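Janeiro, 6h40

Temperatura na oficina ao acordar: 5 graus. O desumidificador ficou ligado toda a noite e o depósito estava a três quartos. Esvaziei, limpei o filtro e voltei a ligar. Enquanto a parede norte não secar, não se aplica nada nela.

Segundo dia da cola de amido. Ontem fiz 500 gramas de amido de trigo em água destilada, cozedura em banho-maria, mexendo sempre no mesmo sentido por hábito. Passei duas vezes pelo peneiro de crina. Hoje a consistência está aceitável, um pouco mais firme do que eu queria. Diluí uma parte para o papel japonês de suporte e deixei o resto tapado, com uma película de água por cima para não criar pele.

A amostra da Ziltmont continua a dar problemas. O rosa migra com humidade, pouco, mas migra: no teste com cotonete ficou uma sombra no terceiro rolamento. O ocre não se mexe. Isto exclui a lavagem por imersão e obriga a trabalhar com gel rígido, por zonas pequenas. Escrevi a Huguette Zacharias a pedir autorização para alterar o plano de tratamento do corredor. Respondeu antes do almoço: autoriza, mas quer as fichas de teste completas e numeradas. São 41. Tenho vinte e nove passadas a limpo.

Manhã gasta a separar camadas do fragmento maior. Por baixo do motivo floral há um papel de riscas, e por baixo desse um jornal usado como forro, já sem data legível. O adesivo entre a segunda e a terceira camada é animal, com toda a probabilidade cola de pele. Amolece com vapor a 70 graus e depois cede com a espátula de osso. Avancei um palmo em duas horas. A margem esquerda rasgou num ponto onde já havia vinco – registado na ficha, a consolidar amanhã.

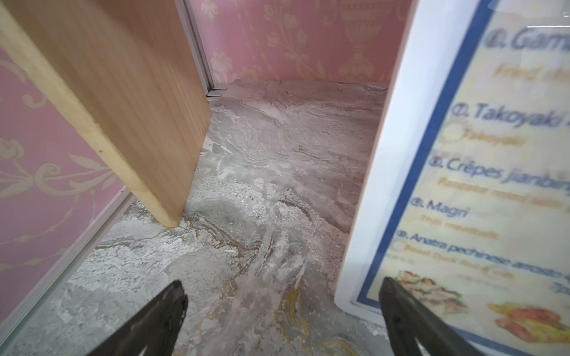
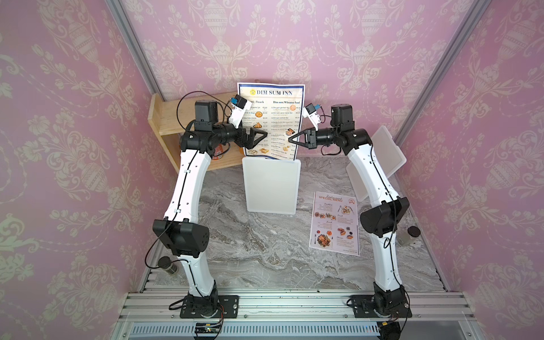 Bushra Sandhu
Conservadora de papel de parede, ateliê Sandhu

15h20

Repetição do motivo: voltei a medir e o desfasamento entre tiras não é constante. Quem forrou o corredor compensou a inclinação do teto cortando a olho. Para a reintegração vou seguir o desfasamento existente, tira a tira, e não o teórico. Dá mais trabalho no desenho, mas a correção notava-se junto à porta.

Um apontamento sobre terminologia, para o relatório. Continuo a ver «damasco» aplicado a qualquer papel com flores grandes. O termo vem do tecido e convém reservá-lo para o desenho que imita essa estrutura. As volutas de acanto classificam-se à parte, como folhagem enrolada, mesmo quando a paleta coincide. No inventário antigo os dois grupos estão misturados e a folha de cálculo herdou o erro. Corrigi a coluna até à letra M.

O Skoleo deixou de sincronizar as fichas outra vez. Exportei tudo para o disco externo e continuo em papel até resolverem. A cópia de ontem está íntegra, verifiquei uma a uma as do corredor.

Chegou a encomenda da Nimovness: metilcelulose, mata-borrão de gramagem alta e dois pincéis de cerda macia. Faltam os pesos. O mata-borrão vem com as bordas amachucadas de um dos lados; aparo e uso na mesma. Reclamei os pesos por correio eletrónico.

Ensaio de gel na zona do rosa, quatro concentrações, tempo de contacto igual para todas. A mais baixa deixa auréola. As duas intermédias limpam sem arrastar pigmento. A mais alta quase não atua. Fico com a segunda e repito amanhã com luz do dia, que com o candeeiro não distingo bem o amarelecimento residual.

21h05

Humidade relativa mais estável do que de manhã. Fragmento maior entre feltros, com placa de vidro por cima. Doze fichas por passar. Comprar água destilada e lâminas de bisturi número 15, e perguntar a Huguette se a peça do vão da escada entra nesta fase ou na próxima.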